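Last touched 22/01/2022. Ask in the channel if yours isn't answered, I'll add it when I get a minute.

# Teaching by demo – FAQ

For people recording demos on the Erkex rigs or in the Braden kitchen sim. Not for people training on them, that's a different page.

## Getting started

**What am I being asked to do?**

Drive the arm through a task, start to finish, same as you'd want it done. We save the joint positions, the gripper, the camera views. The policy learns to copy you. So whatever you do, it does. Including the fidgeting.

**Do I need to know any code?**

No. If you can open a browser and hold a controller you're fine. One shell command to start a sim session, and it's taped to the monitor.

**How long before I'm any good?**

Most people get usable demos on day two. Day one is for dropping things. We throw out everybody's first 8 recordings, don't take it personally.

**By hand or by remote – which one am I on?**

Depends on your booking. "Hand" means you hold the real arm by the wrist ring and walk it through the motion. "Remote" means controller, real arm or sim. Sim is always remote, obviously.

**Can I switch halfway through a batch?**

Please don't. Hand-guided and remote demos look very different in the data (hand ones are smoother and faster) and mixed batches have to be split by somebody. Usually me.

## Hand guiding

**The arm feels heavy / fights me.**

Payload setting is wrong. Check which gripper is on and pick the matching entry in the menu. If it still drifts after that, stop and log it.

**Where do I hold it?**

Wrist ring only. Not the fingers, not the forearm. Holding the fingers messes up the force readings and we can't fix that later.

**My hand is in the camera view. Is that a problem?**

Yes, a bit. Come in from behind the wrist, keep your other hand off the table. Short overlap is ok. If your arm covers the object while you grasp it, redo.

**Can I pause to think?**

Up to a second or two. Longer and the robot learns to freeze there. Plan the path first, dry run it with recording off, then go.

## Remote and sim

**Which controller?**

Either of the two on the shelf. The older one has a sticky left trigger – fine for practice, not for recording.

**It lags.**

Anything over 165 ms and you should stop. The number is bottom left of the session window. Close the preview tab first, that's usually it. If not, restart the session, then complain.

**What does the kitchen layout look like?**

Counter, microwave, dish rack, and a bunch of stuff in the way. Object positions get shuffled on every reset so yours won't match anyone else's. Some resets are roomy and some are nasty.
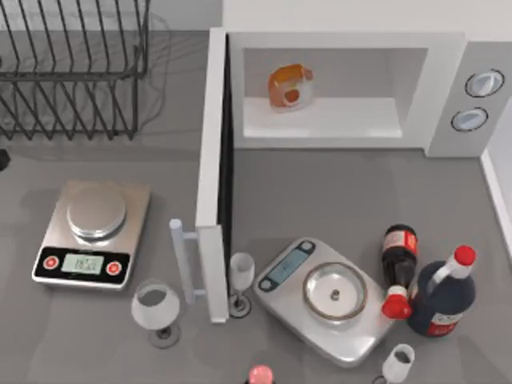 *Braden kitchen, microwave door open. Glasses on both sides of the door, two scales, bottles at right.*

With a layout like that one, look at the door before you look at anything else. It's wide open and there's a wine glass in front of the handle, plus another in the gap between the door and the scale. Swing your elbow in low and you take one out. Come over the top.

**Does it count if I knock over a glass?**

If the task still gets finished, mark it "messy" and keep it. If the glass ends up where you need to work, bin it. Don't stand the glass back up and carry on, unless standing it up is the task.

**Is the glass physics realistic?**

Nope. Sim glasses don't break, they just tip and roll. Treat them like they break anyway. These policies get tried on the real Prellwood bench later and real ones do.

**There's an object inside the microwave. Do I have to take it out?**

Read the task line. "Close the door" means close the door, leave the thing in there. "Unload" means it comes out and goes on the counter, anywhere clear. People mix these up constantly.

**Closing the door – push or pull the handle?**

Push, with the gripper closed, on the flat of the door, far from the hinge. Pulling by the handle works too but needs a regrasp halfway and most people botch it. We want some of both. Do push unless your sheet says handle.

**Tiny things. I can't see them.**

Zoom the wrist view. For a small part in a scale pan go straight down, slow, fingers open just wider than the part. Do not rake it around the pan. If you miss twice, reset.

**Do I have to make the scales read anything?**

No. They're props for now. The readout isn't scored, placement is.

**Can I move the bottles if they're in my way?**

Only if the reach is really impossible. Note it in the comments box, "moved bottle" is plenty. Going around is better data.

**I got a reset where something is half out of view.**

Fine. Happens. As long as the objects named in the task line are in view, record it. If the target is hidden hit reset and don't log anything.

## Quality

**What makes a bad demo?**

Long pauses. Gripper opening and closing for no reason. Ending with the arm parked over the object so you can't tell if it's done. Back off at the end, every time.

**How many do I need per task?**

70 good ones. Failed ones don't count toward it but keep them, seperate folder, tagged "fail". They get used.

**Should they all be the same?**

Same task, same finish, different starts. Vary the approach a little. Seventy copies of one motion teaches it one motion.

**Who checks them?**

Odera does an automatic pass overnight, flags jerky ones and empty ones. Then a person watches a sample. You'll get the flagged list in the morning.

**Odera flagged a demo I think is fine.**

It's picky about fast wrist turns. Hit "dispute" and add a line. Don't re-upload under a new name, that's how we ended up with duplicates last time.

## Files and other stuff

**Where do recordings go?**

Straight to the share when you hit save. If the bar is stuck, don't close the window. Wait it out.

**How many have we got?**

1544 accepted as of this update, hand and remote together. Sim is the bigger half by a lot.

**Can I delete one of mine?**

Yes, same day. After the overnight pass it's locked, ask in the channel.

**Are we adding more kitchens?**

A second layout is due in February, with drawers. Sign-up sheet goes out when its ready.

**The emergency stop got pressed. Now what?**

Twist to release, wait for the light, home the arm, toss that recording. In sim there's no stop button, just hit escape.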